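We use cookies to improve your experience. Accept all / Manage preferences

Dinesh Sundaram
March

Right, arm build thread, picking up from where I left it Friday. Shed bench is full so everything's moved inside onto the floor tiles. Sorry household.

1/ Wrist camera finally streams. Was a dodgy ribbon cable the whole time, not the board. Swapped it for the spare out of the Bedville parts box and it came up first go. Two weekends I'll never get back.

2/ Gripper jaws are version 14. Printed in PETG, 20 percent infill, took most of the arvo. Version 13 cracked at the screw boss same as 12 did so I've thickened the wall there and rounded the inside corner. We'll see.

3/ Software side: still calling the whole thing Huromari, still running off the old laptop. Latency from camera to screen is 142 ms which is a bit rubbish but ok for slow moves. Anything quick and I overshoot. Have not touched the shoulder gains yet, dont ask

4/ Test objects. Was using wooden blocks and got bored, also blocks teach you nothing. Big awkward white plastic moulding now, threaded neck on top, thin walls and open pockets all through it. Much nastier. Shiny black plastic sheet and a strip of mesh in there as well.
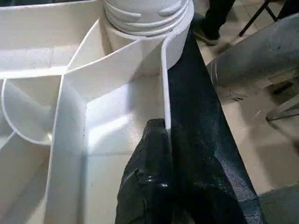
5/ Exposure. White plastic is brutal on a cheap sensor. Lit faces go nearly pure white and the shadow side goes grey, edge detector picks up the thin wall tops fine and then loses the flat bits completly. Locking exposure down a couple of stops tonight, then trying again with the lamp moved.

6/ Grasp plan, such as it is: come in on the neck. It's round and the thread ridges should give the rubber something to bite. Thin walls are a no go, jaws would flex them and the force reading means nothing. Couple of little lugs sticking out of the thread might foul the left jaw — will rotate the wrist and see.

7/ Mesh is a seperate problem. Depth estimate hates fine weave. Parking it.

8/ Someone at Kindham makerspace asked for the jaw files. Yes, once v14 survives a week. Not putting up another one that snaps on people.

9/ To do: exposure lock, strain relief on the camera cable, proper estop button (currently the wall switch, I know, I know). Shoulder gains if there's time. There won't be

More tomorrow night maybe

Last updated 9:40 pm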